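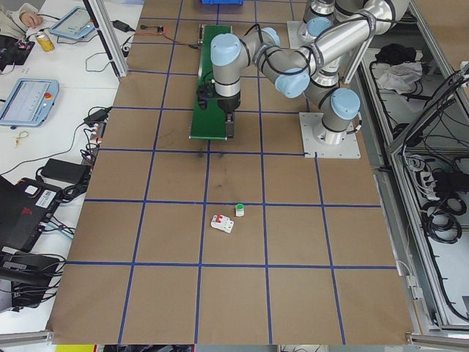 Plerkstead runs an open day twice a year for small shops thinking about buying a robot cell, and I went to the one in February 2022 with Fadi Sfeir, who handles purchasing for us. We make control panels and have 19 people on the floor. The cell I wanted to see is the one they sell as the Jiltby, a starter setup with an arm, a short green conveyor, a pendant and a pick area. The pick area is a large brown top marked into squares with blue tape. I thought the tape looked cheap until I used it. You can tell the operator "next square over" and they know where you mean. The demo parts were a miniature circuit breaker with a red toggle and a small white cylinder with a green cap, and the breaker is close enough to what we handle that I could judge the thing fairly.

Trudy Henare gave the demonstration. She started with a plain pick and place: part off the grid, over to the belt, release. The arm did this well. It is slower than the sales sheet led me to expect, but the motion is smooth and it stopped when she asked it to. We watched 20 cycles with the breaker flat on its side and it missed one. When she turned the breaker to an odd angle, it took two tries. The capped cylinder was harder. It tipped over on the first approach, and Trudy had to reteach the height.

Teaching points is where I spent most of my time. The pendant has a light blue frame and a red stop button on the right side, easy to hit with your thumb. The menus are fine. Saving a point takes three taps, and going back to edit one takes too many. Fadi, who has never programmed anything, had the arm moving to a square of his choice in almost 20 minutes. Oksana Tkachuk from the support team stood with him and let him make mistakes, which I appreciated.

What I didn't like: the cables. The ones on the arm are strapped down with ties and stay put, but the side desk had a tangle of black cable running to a power strip right along the edge of the table. I asked if the cell ships with any cable tray. It doesn't. You can buy one — Plerkstead gets theirs from Yadav — for $738, and I would count that as part of the price.

The manual is 106 pages and reads like it was written by someone who knows the machine. The section on recovering after a stop is the best part. The section on grippers is thin, and Oksana said a new one is due in August.

Would I buy it? For sorting and loading small parts at a steady pace, yes. For anything that has to stand upright on a narrow base, I'd bring a box of your own parts to the open day and ask to see them run. They'll do it if you email ahead. We asked for a second visit on those terms, and Fadi is packing the parts now.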